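3.2 Collecte des démonstrations à la pince tenue en main

La question qui a occupé le plus clair de nos discussions était simple à poser : faut-il montrer une tâche au robot en le pilotant à distance, ou en la faisant soi-même avec un outil qui lui ressemble ? Nous avons pratiqué les deux, sur les mêmes bureaux et avec les mêmes objets, et la comparaison s'est révélée bien plus riche que prévu.

La téléopération a pour elle une qualité évidente. Les trajectoires enregistrées sont, par construction, exécutables par le bras : limites articulaires, vitesses et latences sont déjà dans les données. Avec l'interface Proronero, un opérateur entraîné produit des gestes propres et réguliers. Mais il hésite beaucoup à l'approche de l'objet. Le retour visuel ne donne qu'une idée approximative de la distance, l'effort n'est pas ressenti, et l'on voit apparaître dans les enregistrements de petites pauses juste avant la fermeture des doigts. Une politique apprise par imitation reproduit fidèlement ces pauses, y compris là où elles ne servent à rien.

Avec la pince tenue en main, le geste retrouve son allure naturelle. L'opérateur sent le contact à travers la poignée, corrige l'orientation du poignet sans y penser et enchaîne les essais à un rythme qui nous a franchement réjouis ! Thiện Tạ a recueilli 153 démonstrations de saisie en une seule matinée, là où la même durée de téléopération en avait donné 17. L'écart tient en partie à son habitude de l'outil, et nous ne prétendons pas qu'il se retrouverait tel quel chez un débutant ; Định Kim, qui découvrait la pince, est néanmoins arrivée à 121 démonstrations dans les mêmes conditions.

Les tâches retenues portent sur des objets de bureau courants, saisis là où ils se trouvent. Nous avons tenu à ne pas dégager les plans de travail. Une scène encombrée oblige l'opérateur à choisir un angle d'approche compatible avec les objets voisins, et ce choix, difficile à décrire par une règle, passe très bien par la démonstration. La consigne donnée avant chaque série tient en peu de mots : approcher doigts ouverts, fermer sans pousser l'objet, soulever, reposer, relâcher complètement avant de s'éloigner. Tout le reste (hauteur d'approche, inclinaison, vitesse) est laissé à l'appréciation de la personne.

La souris d'ordinateur mérite une attention particulière. Elle paraît facile, et c'est pourtant l'objet qui a le plus nourri nos échanges avec Trí Chu et Thắng Cao. Ses flancs ne sont pas parallèles, de sorte qu'une prise légèrement trop avancée ou trop reculée la fait pivoter au moment du serrage. Les opérateurs ont convergé spontanément vers une prise latérale, un doigt de chaque côté de la coque, dans l'axe de l'objet (figure 4). En téléopération, la même prise demandait souvent une reprise, et la correction se faisait alors après le contact, par un glissement que nous préférons ne pas voir appris.
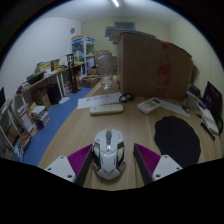 Figure 4. Démonstration de saisie d'une souris blanche avec la pince tenue en main, sur un bureau en bois clair. Les faces internes des doigts portent des patins striés violets.

Le passage des démonstrations manuelles au bras demande un traitement supplémentaire. Les poses de la pince sont d'abord estimées à partir du flux d'images, puis ramenées dans le repère du poignet du robot par l'outil Lirnano. Une trajectoire est écartée si l'estimation se perd pendant la phase de fermeture, ou si elle impose au bras une configuration inatteignable. Ce dernier cas concerne surtout les gestes très rapides et ceux où l'opérateur, emporté par son élan, incline fortement l'avant-bras. Đức Quan a proposé d'afficher le rejet dès la fin de l'essai, ce qui permet de recommencer aussitôt, avec l'objet encore sous la main. L'effet sur la qualité des séries suivantes a été immédiat, et nous recommandons vivement cette pratique.

Nous n'avons pas pour autant abandonné la téléopération. Elle reste précieuse pour les phases où les contraintes du bras dominent, par exemple lorsqu'il faut contourner un obstacle haut ou déposer un objet en limite d'espace de travail. Le jeu d'entraînement utilisé dans la suite combine donc les deux sources : les démonstrations à la pince pour l'approche et la saisie, les séquences téléopérées pour le transport et la dépose. Le raccord entre les deux se fait au moment où l'objet quitte la surface, instant que l'on repère sans ambiguïté dans les deux types d'enregistrements. La section suivante détaille la pondération adoptée et son influence sur les saisies d'objets absents de l'entraînement.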